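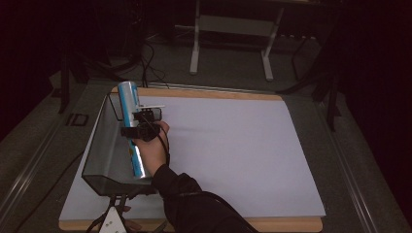

Give the reserves back their afternoon

When I came to Hartley, I did not know any person here and my English was the English of a school book. What I knew was football. I found the ground because I heard the whistle from the bus stop, and I stood behind the rail and watched a reserve match until the end. Then the first team came out and I watched that too. I went home sunburnt and with a telephone number on my hand, and the next week I was playing left back in the reserves, badly.

I tell this story so that the reader understands from which side I am writing. The Hartley league has decided that from next season the reserve matches will no longer be played before the first team matches on the same ground. They will be moved to a separate competition, with its own draw, in the evening, on whatever pitch is free. Only the first teams will stay in the Zivetti Premier, as we must now call it. I think this decision is a mistake, and I would like to explain why without being rude to the people who made it.

The league has given its arguments in a letter to the clubs, signed by Carol Sowerby, who is the competitions manager. It is a clear letter and I respect it. It says that the grass is tired. Two matches in one afternoon, from April until September, leave a surface on which the first teams cannot pass the ball. It says that the sponsor wishes for the matches to be filmed, and the filming people need the ground two hours before kick-off. And it says that some clubs cannot fill a reserve team every week, and that forfeits make the league look weak. Last season there were 40 reserve matches forfeited. I have no reason to doubt the number.

Let me begin with the grass. It is true that the ground at Dratow was very poor in July. I played on it and lost a boot in it. But Dratow's ground was also poor when it had no match for three weeks, as the water runs down from the road and stays in the corner near the clubhouse. A drain would help more than an empty afternoon. The other grounds in the league are used by juniors all morning and by schools during the week, and the letter does not propose to send the juniors away. So the grass will rest for 90 minutes, after children have been running on it since eight o'clock.

The filming is a more serious matter, because there is money in it. I am not against money. Our balls are paid by money, and so is the man who marks the lines. Still, I would ask what exactly is being filmed. A first team match in our league, on a good day, has a crowd of a few hundred people. A large part of this crowd arrived early to see a brother or a workmate play in the reserves, and then they stayed, bought a sausage and watched the second match. If you take away the first match, I believe you take away many of these people. The sponsor will have two quiet hours to prepare the cameras and then will film an empty hill.

Now the forfeits. Here I agree that there is a problem, but I draw another conclusion from it. A club that cannot find a reserve team at one in the afternoon, when the first team players are arriving and one of them can be asked to sit on the bench, will not find it more easily at seven in the evening, 30 kilometres away, in the rain. Reltance Rovers forfeited more than any other club. I asked their secretary how they will do it next year and he said, very politely, that they will not do it. They will enter one team. The other boys can go to indoor football or to nothing.

There is one more thing, which is not in the letter and which is difficult to put in a letter. A reserve team is the place where a club does its mixing. On the same field you have the boy of 17 who will be in the first team by winter, and the man of 38 whose knees are finished but who knows where to stand. The young one learns from the old one when to leave the ball alone. After the match both of them sit on the grass with their boots off and watch the first team, and the boy sees how the right back covers his position. The coach can also watch both teams, as he is standing there anyway. Under the new system he will have to drive to another ground at night, after his work, and I know our coach. He has three children. He will go twice and then he will ask somebody how the boy is playing.

I have heard it said that the bigger leagues in the city did this already, and that we are behind. Perhaps we are. But the bigger leagues have paid coaches and lit grounds, and their reserve players are trying to become professionals. Ours are trying to be home before dinner. I do not see a shame in that, and a league should be built for the people who play in it.

What would I propose? The clubs which truly have a bad surface could ask, in May, to move some reserve matches, with the agreement of the opponent. For the filmed matches, there are only 5 in the contract, and for these the reserves could start at eleven. Forfeits could be reduced if a club was allowed to begin with nine players and not lose the match on paper. It is not as pretty as a new competition with a new logo, I admit it.

The clubs will vote before the end of the pre-season. Every club has one vote, and I hope that the delegates will speak to their reserve captains before they raise the hand. Mine has already been told, by me, several times.

Last updated: January

Comments (4)

oldkeeper71
Agree with most of this. The drain at Dratow was promised when I was still playing and I've got grandkids now.

Marg T
My husband umpires cricket so I have no dog in this, but the canteen does most of its trade between the two games. Has anyone on the league side asked the canteens?

Reds_fan
Disagree on the surface. Two games a day does chew up the middle, doesn't matter how good your drainage is. Evening games would be fine if more grounds had decent lights. Nine players to start is a good idea though.

Pete, Hartley
Well said. You weren't that bad at left back.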